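**Lesosel Key Tags, mixed colors**
Pack of 36, with split rings and paper inserts

Every building has a drawer. In the drawer are keys, and one of those keys opens the room where the good ladder lives. The others open doors that were bricked up during some earlier administration. You can spend your lunch hour trying them one at a time, or you can buy tags.

Lesosel tags are plastic, they come in several colors, and they have a little window you write behind. That is the whole product. We have sold them at Grulbridge for years and the maker has improved them once, by making the window slightly bigger. We were all very moved.

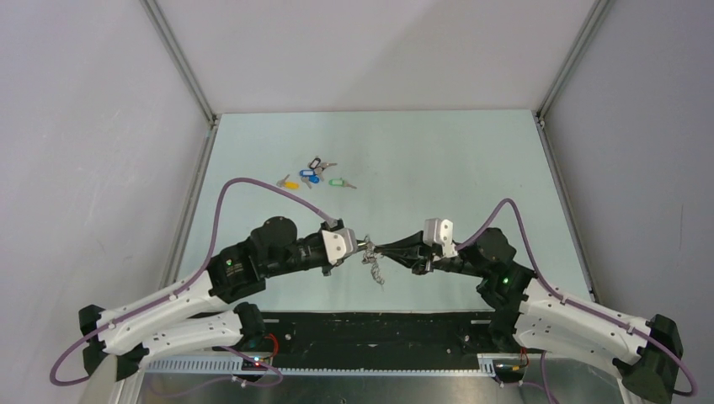 The flap snaps shut over the insert and stays shut, which puts it ahead of the cheap ones we used to carry. To open it, push a thumbnail under the short side. Don't use a screwdriver. Gareth Hollis on our returns desk can spot a screwdriver mark from across the room and he will bring it up.

**What's in the pack**

- 36 tags, colors mixed by a machine with no sense of fairness
- 36 split rings, already attached
- 2 sheets of blank inserts, perforated, with spares

If you need all one color, order the single-color bag instead. Please don't order four mixed packs and send back the yellows.

**Writing on them**

Pencil lasts longer than you'd think. Ballpoint is fine. Felt tip looks wonderful until somebody leaves the keys on a wet draining board. Keep it short: "BOILER" fits, "BOILER ROOM (NOT THE OLD ONE)" does not, and you should probably do something about the old one.

A word on security. Don't write your address on the tag. Don't write the alarm code on the tag. We would have thought this went without saying, but we've read our mail.

**Color systems**

People get ambitious here. Maricel Belmonte runs a self-storage place and uses one color per floor, and it works because she has exactly as many floors as she has colors. Marta Semeniuk in our warehouse tried color by "how often we need it" and had to make a chart, then a tag for the cupboard with the chart in it. Our advice is to pick one thing for color to mean and write everything else down.

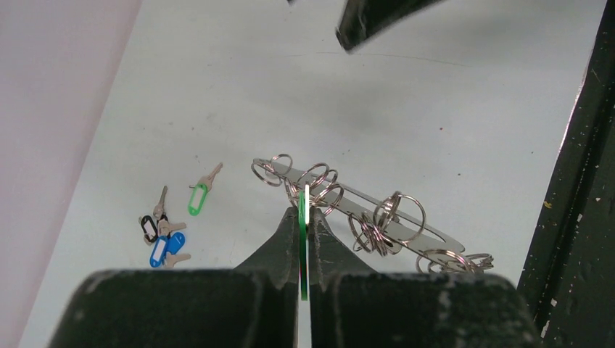 *Thin green plastic piece, seen edge-on.*

**Fit**

The ring takes ordinary house and padlock keys, and most cabinet keys. Old mortice keys with the big round bow will go on if you're patient and have somebody else's fingernails. Car fobs won't, and they don't need a label anyway. You know which one is the car.

**If you have a lot of keys**

The Garg wall cabinet holds 700 keys on numbered hooks and weighs as much as a small pony. It needs a solid wall and 2 people, at least one of whom should have read the instructions. It comes with 5 blank index cards, presumably as a joke. These tags hang on its hooks without overlapping - the Flonusar tags don't, quite.

**From customers**

"Good tags. Found out we own a shed." - Stefaniia Horobets

"Does what it says. Took off a star as the purple is more of a blue." - Stefaniia Hrytsenko

**Returns**

Unused packs can come back any time in the first month. Tags with writing on them are yours forever. Refill inserts are sold separately, on the same shelf, next to the padlocks.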